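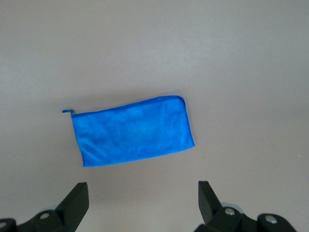
Seven dollars is too much for a bag of nuts, and I say that as a person who bought two of them, DK wrote under our midterm post, adding that we should either shrink the bag or admit we were selling the story.

Courses > Small Business Lab > Project Reports > Nutix

Nutix: what we learned from running a very small snack company
October
By Hortensia Quezada
Print this page | E-mail this page

I've put DK's comment first because we argued about it for most of the semester. It also turned out to be the most useful piece of market research we got, and we got it free, after spending two whole weeks on a survey that told us people like cashews. (People like cashews!)

What we set out to do

The assignment was to start a real business, run it for 15 weeks, and close it down properly with the books balanced. We could sell anything legal that didn't need a license we couldn't get. My group wanted phone cases at first, then study guides, then for one awful afternoon a dog walking app. We ended up with roasted spiced nuts because my aunt has a recipe and the shared kitchen in Sistley rents by the half day. The name Nutix was meant to be a placeholder. We ordered the labels before we thought of a better one.

My job was money and pricing, so this report leans that way. Marketing has its own report and so does production, and if they tell it differently from me, well, read all of them.

Where the money came from

The course gave each group a starter loan, which had to be paid back before we could call anything profit. I'd never borrowed money for anything, and I was weirdly nervous about it. I kept the balance on a sticky note on my laptop for the first month, which didn't help.

Our nuts came from Urnen, a wholesaler with a warehouse out past the rail yard. They have a minimum order, and I hadn't asked about it before we built our first budget. So the first budget was wrong on the day I handed it in. We had planned to buy a little, sell it, and buy a little more, and what we had to do was buy a lot and hope. I'd tell any group coming after us to call the supplier before opening the spreadsheet. It's a ten-minute phone call and I put it off because I don't like phone calls.

On the plus side, buying more at once got us a better price per pound, and nuts keep. If we'd been doing cupcakes it would have sunk us.

Setting the price

My first method was to look at what other people charged, pick the middle, and feel clever. That gave us five dollars. Then I sat down and added up what a bag cost us, with the kitchen rental, the labels, the bags themselves, the card fees and the stall fee included, and it came to more than five dollars. We would have lost money on every single sale and been really busy doing it.

So we went to seven. There was a proper argument about this. Half the group thought customers would laugh. I thought they might too, to be fair, but I couldn't find a lower number that worked without cutting the bag size, and production had already bought the bags.

We did our selling at the Garrido market, on a folding table between a candle person and a honey person. The honey person gave me the best business advice I got all semester — never apologize for the price while somebody is holding the product. I'd been doing exactly that. I would say "they're seven dollars, sorry, it's the cashews" and people would put the bag down. Once I stopped, fewer of them did. I don't have clean data on this because I changed the sign the same morning, so it could have been the sign. I got marked down for that in the midterm review and I deserved it. One change at a time.
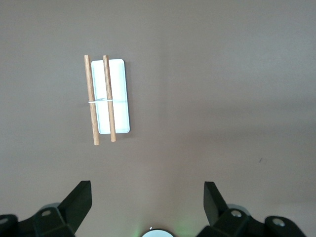 White tray on a plain tabletop.

The numbers

Here's the short version, and the full ledger is in the appendix.

Total sales: $2,799
Total costs: $2,112
Left over after costs: $687

We sold 400 bags, so if you're quick with arithmetic you'll notice we're a dollar short. We know! I went through the cash envelopes three times and never found it. My best guess is that somebody gave too much change on a busy morning. The instructor told us to leave it in the report and not fudge it, so it's in the report.

The cost works out to $5.28 a bag, which leaves $1.72 for us on each one. That looked fine to me until I thought about our hours. None of us were paid, and there isn't a line in the ledger for labor. I tried to put one in afterward using the campus job rate and the profit disappeared before I'd even got to the cooking, just from the market mornings. I think that's the biggest weakness in our whole project. A business that only works when the owners work for nothing has a problem, and I wish I'd seen it at the start, when we could still have changed the recipe or tried selling in larger amounts to offices.

Cash was a separate headache. We were profitable on paper by the middle of the semester and still couldn't afford the second Urnen order, since the card payments took a few days to reach us and the kitchen wanted its rent up front. I had read the chapter on cash flow. I'd even highlighted it. It makes a different impression when you're standing in a parking lot moving your own lunch money into the company account so the order goes through (I was paid back, it's in the ledger, row and everything).

What about DK?

We did test the smaller bag. For the last part of the semester we wanted to offer a half size at four dollars, and we made up a tiny batch to hand around in class and asked people which they'd buy. Most said the small one. Then I worked out the cost and the bag, the label and the card fee hardly got any cheaper, so we'd have made only pennies on it. We decided not to sell it. I still don't know if that was right. It might have brought in people who would have come back for the big one, and our sales didn't run long enough to find out.

As for selling the story, yeah, kind of. The label had a paragraph about my aunt and customers read it standing at the table and asked me about her. I felt a bit strange about that. She thought it was hilarious and wants to know when she gets her cut.

Things I would do differently

Ask suppliers about minimums first. Count our hours from the first day, even if we never pay ourselves. Keep a float at the table and write down what's in it before and after, every time, with two people signing. Talk to offices or the campus store early on, because the market is fun but it eats your whole morning and if it rains you've paid for the stall anyway. We had two rainy mornings and they were miserable.

I'd also pick one person to answer messages. We had four people logged in to the same account and a customer who asked about sesame got three different replies. The correct one was that our kitchen shares equipment with a bakery that uses sesame, and that should have been on the label from the beginning. We added it with a sticker. It's the mistake that bothers me the most, way more than the missing dollar.

Closing down

The loan went back first. After that the group voted on the remainder, and we split part of it and put the rest toward next year's starter loans. The leftover labels are in a drawer in the lab if anybody wants to carry on with the name. Production has the recipe card, and my aunt says you can use it as long as you don't leave out the orange peel.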